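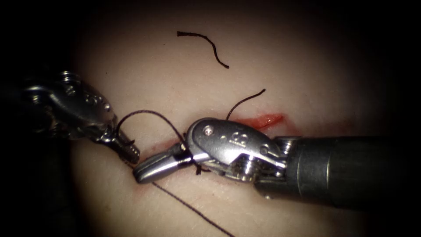
Nuso three-layer suture practice pad: long-term review

The Nuso pad is a moulded silicone block for practising skin closure by hand. It is sold in one size, with or without a clip-on base tray, and the version reviewed is the one with the tray. I bought it from Wornside, paid the list price and have used it through one winter, mostly in the evenings at a kitchen table. My previous pads were two cheap single-layer blocks and a Skamville foam pad, and comparisons are with those.

Construction

The pad measures 182 mm on the long side. There are three bonded layers: a thin skin layer, a softer fat layer and a firm base intended to stand in for muscle. A mesh sheet is moulded between the skin and fat layers. The mesh decides how the pad behaves under load. On the single-layer blocks a 3-0 thread tied with ordinary tension pulled straight through the edge after a few passes. On the Nuso the bite holds at 4 mm from the edge and usually at 3 mm. At 2 mm it tears, and it should.

The bond between skin and fat is good in the centre and poor at the corners. After the first month one corner had lifted far enough to get a fingernail under. Silicone adhesive closed it. Cyanoacrylate did not hold for a single session.

Surface finish is slightly tacky out of the packet. Washing in warm water with washing-up liquid removes most of this, and a light dusting of cornflour removes the rest. Talc works too but gets into the needle holder joints. The tackiness returns if the pad is stored face down on anything plastic.

Cutting

The pad comes with a few pre-cut wounds, straight and curved, plus a blank half for your own incisions. The pre-cut wounds go through all layers with a clean vertical wall. They are wider than I would like. A closed wound of that width needs more tension than a beginner should be learning to apply, and the first knots tend to be overtightened as a result.

Cuts made with a No. 15 blade on the blank half are better. Go through the skin layer in one stroke and stop at the mesh; a second stroke rarely lands in the first and leaves a ledge that catches the needle tip. Cuts placed closer than 13 mm to each other share a strip of skin that moves as one piece, which spoils the feel of both.

Needle behaviour

Reverse cutting needles pass cleanly. Taper point needles need noticeably more force than they should, and smaller ones will bend at the mesh if driven at a shallow angle. This is a common fault with mesh pads and the Nuso is neither better nor worse than average. Entering at ninety degrees and following the curve cures most of it.

Drag on the thread is high. Braided silk squeaks and will saw the hole open if pulled quickly. Monofilament nylon is much better. If your course uses braided absorbables, wet the thread first.

Subcuticular work is possible, though only just. The skin layer is thick enough to take a horizontal bite, but the mesh sits immediately under it and the needle skates. The foam Skamville pad, which is inferior in every other respect, is easier to learn this stitch on.

Wear

I placed over 300 stitches in the blank half before the edges became too ragged to be useful. The pre-cut wounds went sooner. Needle holes do not close up, and a line of old holes steers the next needle into them, so it pays to work systematically from one end and not return. Colour has held, apart from a yellow patch where the pad was left against a window.

Small tears can be ignored. A tear that reaches the mesh will run along it within a session or two.

The tray

The tray is the weak point. It is thin moulded plastic with four clips and suction feet. The feet grip glass and gloss laminate but let go of oiled wood almost immediately. The clips hold the pad flat, which is acceptable for simple interrupted sutures. There is no way to bow the pad to open the wound, and no way to raise it. I now screw mine to an offcut of plywood held with a clamp.

Instruments

The boxed kit adds a needle holder, toothed forceps, scissors and a scalpel handle. The forceps are serviceable. The needle holder has 2 faults: the ratchet releases with a jerk, and the jaws do not meet at the tip, so fine needles rotate. The Park needle holder I already owned costs about as much as the whole instrument roll and is worth it. Buy the pad alone and put the difference towards a better holder.

Verdict

A good mid-priced pad with realistic edge strength, let down by the tray and by too much thread drag. Suitable for simple interrupted, vertical mattress and continuous closure. Look elsewhere for subcuticular practice. Replacement pads fit the old tray and are sold singly.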